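17th February — door hardware bench, Benbridge

Finally got the Ellton gate latch apart this morning, after two days of waiting on the apartment complex's lawyers and ours to agree on who could touch it and in what order. Everybody signed, so off we went. This is the pedestrian gate from the Tidamville property, the one the injured tenant says never closed behind anyone. The landlord's side says it closed fine all the way through July. My job is the latch and the closer, nothing else, and I keep having to remind myself of that because the incident reports in the box are hard not to read.

First thing I wrote down was the state of the strike plate, before any cleaning. There's a bright worn patch low on the lip, and the bolt has a matching one on its underside. That pair tells me the gate has been sagging for a good long while, and the bolt was riding on the plate instead of dropping into the hole. How long, I can't say from the metal alone. I'd love to put a month on it and I'm not going to.

Then the cycle test. I hung the latch on the dummy gate with the hinge side set level and ran it 249 times from a half-open start. It caught on every swing. Then I let the latch side down to match the sag measured on site, and ran another 249 the same way. It missed 100 of those. I really didn't expect a number that round, so I went back through the counter log and it's right.

A miss looks like a closed gate, by the way. You walk past it and you'd swear it was shut. Give it a push with one finger and it swings open! I want that on video for the report, with the finger push and all, because a jury will get it faster than any table I can draw. Note to whoever runs the camera: shoot from the sidewalk side, the latch hides behind the post from the other one.
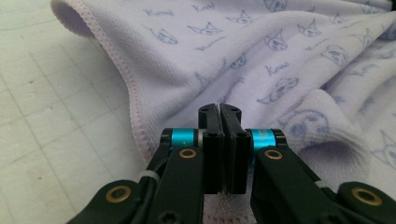
Kuromi towel on the gridded mat.

Closer next. It's a Dafis, the older hydraulic kind with the two adjusting screws on the end. The sweep screw turns freely, the latch-speed screw is seized (I stopped at light hand pressure and photographed the head, and nobody is to go at it with anything bigger until the other side's expert has had a look). There is old oil down the body and dust stuck in it. I bagged a scraping and logged it with the rest. With the closer fitted, the last few inches of swing are very lazy, and I think that plus the sag is our whole story, but I haven't tested the two together yet so that's a guess and I'm labeling it one.

Went through the maintenance printout over lunch. It runs to 464 lines for the whole property and it's sorted by unit number, so gates are scattered all over it. I found 2 entries that are clearly this gate. One says "adjusted" and the other says "tenant says won't latch, checked ok." No parts used on either. If it was adjusted, I'd like to know what they turned, given that one screw won't move. Question for the lawyers to put in the deposition outline, I'll email it over tonight.

Still to do:
Combined run, sagged gate plus original closer, same number of swings.
Repeat with the gate started from barely open, the way it would be if someone slipped through behind a resident.
Ask for the hinge pins — they stayed on site and I want them before anybody throws them out.
Fix the date stamp on the counter, it's an hour off.

Latch is back in its bag, seal signed, locker two. Closer is still on the dummy gate, tagged, please leave it alone.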